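## Fall auction and tank cleaning notes

The October auction will run the same way as last year. Each seller may bring up to 17 bags, and every bag needs the species name, the number of fish and the seller's initials on it. Please double bag anything with spines. Plecos went through three single bags last time and we spent the morning mopping.

Przemysław Gajewski is taking seller forms until the end of September. He has moved the plant lots to the start of the day so the stems don't sit in warm bags. Shrimp go last.

The club now has a 400 gallon per hour pump to lend out for large water changes. Rinse it in plain water before you return it, no soap. 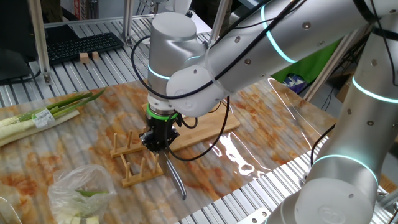

Bagging is easier on a covered table, and we will need more covers than last year. Clear plastic sheet like the one laid over the orange and cream swirled surface is fine, and it lets you see a leak right away. Bring a piece if you have one. Doors open at nine for sellers.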